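December 2025
By the Oltham Housing Newsletter desk

Bed linen, hot water and the communal laundry: results of the temperature trial

Residents of Tilia Court will know that the communal laundry ran on a changed set of programmes from April. The trial has ended and the meter readings have been checked. This item sets out what was measured, what will stay and what will go back to how it was.

The laundry has seven washing machines and two dryers. Before the trial, the default cotton programme was 60 degrees. In April the default was moved to 40 degrees, with 60 still available by pressing the temperature button before the start button. Spin speed, rinse count and door lock times were left alone. The machines were serviced by Hirnevex in the week before the change, so that worn seals or scaled heaters would not affect the readings.

Electricity for the laundry is on its own meter, which also feeds the lights and the extractor fan. In the comparison period last year the meter recorded 3,115 units. In the same period this year it recorded 2,689. The number of paid cycles was almost the same in both periods, so the difference is mostly down to water heating. The dryers are on the same circuit and their use did not change enough to matter.

Most of the questions sent in during the trial were about bedding. Sheets and pillowcases are in contact with skin for hours at a time and pick up sweat, skin flakes and dust mite debris. A 40 degree wash with an ordinary biological powder removes most visible soiling. It does not reliably kill dust mites, which need 60 degrees, although a cooler wash will rinse away a good part of the allergen. Households with asthma or a dust allergy should go on using 60 for bedding where the care label allows it. 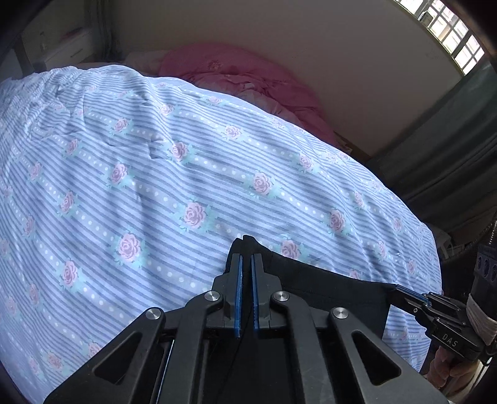 Patterned bed sheet, with a pink comforter and white pillow.

Printed cotton and polycotton will usually stand 60 degrees, but colours last longer at 40. Check the label first. Turning pillowcases inside out reduces rubbing on the printed face, and buttons or poppers on duvet covers should be done up so that smaller items do not end up inside. Comforters and filled quilts are a separate matter. Many are too bulky for our drums when wet - the filling holds water, the load goes out of balance and the machine stops before the spin. If the dry item fills the drum when pushed in by hand, please take it to a launderette with a larger machine.

Powder dosing also came up. The water at Tilia Court is hard, and the dose for hard water on the packet is the correct one. Too little leaves a grey cast on white cotton after several washes. Too much leaves residue in the drawer and in the sump filter, and two of the machines had to be cleared for this during the summer. Liquid detergent contains no bleach, so whites and anything stained are better done with powder.

The 40 degree default will be kept. The label next to each temperature button has been replaced, as the old one rubbed off. A hot maintenance wash, with the drum empty, will now be run on every machine once a month by Ramasamy Cleaning, early in the morning. A machine being cleaned will show a locked door symbol and cannot be started until the programme ends.

Dryer prices are unchanged. The next set of meter readings will be printed in the spring issue.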